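Gear plate kits go out to repair class students

Wed 1 January – Students signed up for the winter machine repair class at the Hemon workshop will start the year with a metal plate, three pins and a set of small gears to put on them.

The kits were put together in December by Mirkidance, the small firm that runs the evening classes on the second floor of the Hemon building. It has packed 76 of them so far. The class starts with 17 students, and the rest of the kits will go to the spring groups and to two high schools that asked for them after the fall open house.

The exercise is a plain one. Students place spur gears over the upright pins on a round plate, check that the teeth meet, and turn the set by hand. Then they take it apart and do it again with a little oil on the pins.

"People want to go straight to the gearbox," said Raimonds Vanags, who teaches the class. "They get to it in week four. First they need to know what it feels like when a gear drops on a pin square, and what it feels like when it's tilted a hair and binds."

The kit replaces a plastic set the class had used for several years. Vanags said the plastic gears were light enough to go on crooked and still turn, and students picked up bad habits from them. The steel ones are less forgiving.

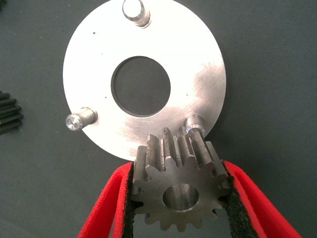
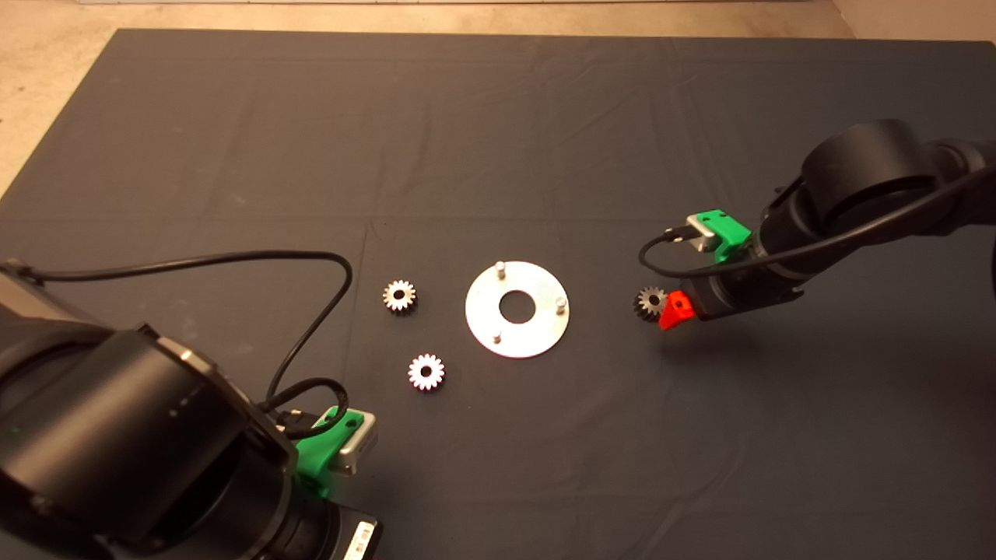
The round plate with its three upright pins, and spur gears for the exercise.

The plates were turned by Drarimis, a machine shop on the same street, which also made the pins. Cheng-en Lam, who handles supplies for Mirkidance, said the first batch of plates came back in early December with pins that were slightly too thick for the gears. The shop redid them in a week at no charge.

Lam said the surface finish was left as it came off the lathe. Polishing would have added to the price, and the plates will be scratched by the end of the first month anyway.

Each kit costs $382 for schools that want to buy one with the printed lesson sheets. Students in the evening class do not pay extra for theirs, but they leave the parts at the workshop until the course is over. Anyone who finishes all the sessions can take the plate and gears home.

Mirkidance is also asking students to work over a dark cloth. Small steel parts show up well against it, Lam said, and they do not roll as far as they do on a bare bench. Cloths are in the cupboard by the door and should be shaken out before they go back.

The lesson sheets were written by Vanags and checked by the Dambrauskienė print shop, which is printing 416 copies. The first sheet covers cleaning the bore of a gear and looking over the teeth for burrs. The second covers fitting. A third, on wear – how to spot it and when to throw a gear out – is still being written and will be handed out later in the course.

Places in the spring groups are still open. Sign-up is at the Hemon front desk or at the first open evening.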